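Speaker notes – Comparing two grippers on the Skurkside cell
Chrysanthi Deligiannis, August session

Start with the question we were asked: should Skurkside buy the Flotard gripper or keep the Stiken? Say up front that all the results are from simulation. Real hardware comes in part two of the project.

Setup, keep it short. Two arms on one side of a wood-topped table, small colored sticks and blocks to pick. Same controller, same arm speed, same pick order. Only the gripper model changes. Mention that thin parts are the hard case, as the fingers have to come in close to the tabletop. 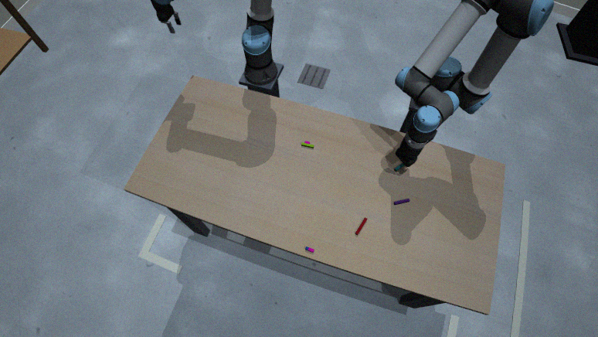 How many picks did each gripper get? Each one got 200, split evenly between the left and right arms, so 100 per arm.

Give the numbers slowly. Stiken made 166 clean picks. Flotard did better on parts lying flat and worse on parts that touched a neighbor. Most of the misses came from the approach angle – the fingers closed before they were square to the part. Friction settings matter here too. We left them at the defaults and should say so.

Next, cameras. We ran a high view over the table and a lower one across the room. The high view is good for finding parts. The low view is better for checking finger height. Pause on this slide, people usually want to look at it.

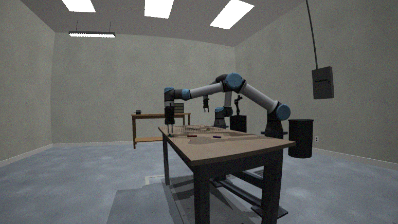
Vlachopoulos wrote after the dry run that the lower view should be used only for review, and that feeding it to the controller would slow every cycle for very little gain. I agree for flat parts. For stacked parts I would want to test it first.

Log size: 3744 entries for the full run, all with time stamps. Offer to share the file.

Recommendation: keep the Stiken for now, repeat the touching-parts test with a slower close, then decide. Leave time for questions on finger length.

Recent talks
Setting arm speed for small parts
Where to put the second camera
Controller logs – what to keep

3 comments | 12 shares
Contact | © Skurkside | Back to top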